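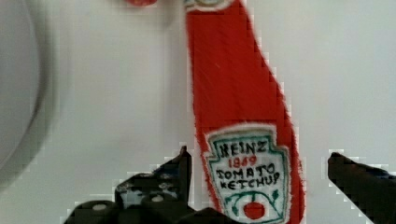
Wrist camera, ketchup between the fingers.

The bottle is soft and fuzzy, so the edges I tuned on hard parts in October don't transfer. I raised the red threshold by 12 and left the label out of the mask. Aino Vuorinen wants the grasp point lower, below the shoulder. We'll test both, 30 tries each. 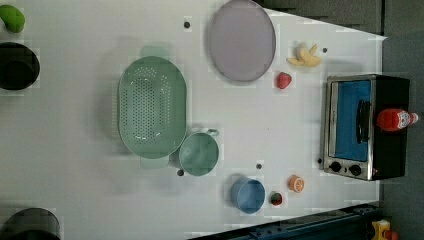
Ornberg Student Robotics Club

Current table layout, with the bottle on top of the toaster oven. The colander and the pot next to it are nearly the same green, and my color filter merges them. Anil Fernandes is writing a shape check for that.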